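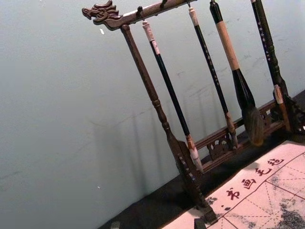 My brushes keep going stiff at the top of the bristles no matter how long I rinse them, a reader wrote in last week, and she wanted to know if hanging them up would fix it or if that was just for show.

It helps, but only if the rinsing is right first. I ruined two good brushes before I figured that out, so let me tell you how I do it now, from the sink to the rack.

Start with cool or barely warm water. Hot water can loosen the glue that holds the hair in the handle, and once that goes you'll be picking bristles out of your paper forever. I hold the brush tip down under a thin stream and press gently with my fingers, starting up near the handle and working toward the point. Most people (me too, for years!) swish the tip around in a jar, see the water go clear and call it done. Meanwhile there's ink sitting way up inside the tuft, drying into a little rock. That's your stiff spot.

No soap for everyday ink. If you've let a brush dry out with ink in it, soak just the hair in a shallow dish of cool water and check it every 15 minutes or so, squeezing a bit each time. Don't leave it soaking overnight. The hair swells, the handle swells, and bamboo or wood can split right where you don't want it to.

Then blot on an old cotton dish towel. Don't wring it! Squeeze, turn, squeeze again, and shape the hair back to a point with your fingertips. Big fat brushes hold a crazy amount of water, so I blot those, go make tea, and come back and blot them again.

Now the hanging part. You want the bristles pointing down so that whatever water is left runs to the tip and drips off. Stand a wet brush in a mug with the hair up and the water goes straight down into the handle, and there goes the glue again. Hang each one by the loop at the end of the handle, with a bit of air between them. Long, bushy brushes need extra room at the bottom, too. If the hair on your big one rests against a lower bar, it'll dry with a bend in it, so hang it wet somewhere with more clearance and move it back once it's dry.

Loops break, by the way, usually at the worst time. I replace mine with waxed thread: cut a piece 6 inches long, double it, knot it, and tuck the knot back into the end knob if there's a hole for it. I bought a 200-yard spool of the Loson stuff and I'll probably leave it to somebody in my will.

Where you put the rack matters more than you'd think. Keep it away from the radiator and out of direct sun. I had mine on a windowsill one February with the heat blasting underneath, and the hair dried so fast it splayed out like a dandelion. A shelf or side table against an inside wall is fine. If you're rinsing several brushes in one go, slide an old saucer or a folded rag underneath, especially if you keep your rack on felt, which soaks up every inky drip and never gives it back.

About dusting: carved wood collects it like you wouldn't believe, and a cloth just shoves it deeper into the corners. I use a dry, soft makeup brush and go over the cutouts and the curly bits, then tip the whole thing forward and tap it. Stubborn places get a cotton swab that's slightly damp, followed right away by a dry one. For dark wood that looks tired, I put a tiny dab of Clovitz paste wax on a rag, buff it in, and wait a day before any brushes go back on. Skip the spray polish. It gets on the hair and then the ink beads up and acts weird.

Check the hooks while you've got everything off. Mine screw in, and one had worked itself so loose that a brush was basically hanging there on good manners. A wooden toothpick tip with a drop of glue in the hole, snapped off flush, gives the screw something to bite again.

Oh, and if you won't be using your brushes for a while, make sure they're bone dry and put them in a roll-up bamboo mat in a drawer. Moths love animal hair. I toss in a piece of cedar and give them a look every month or so.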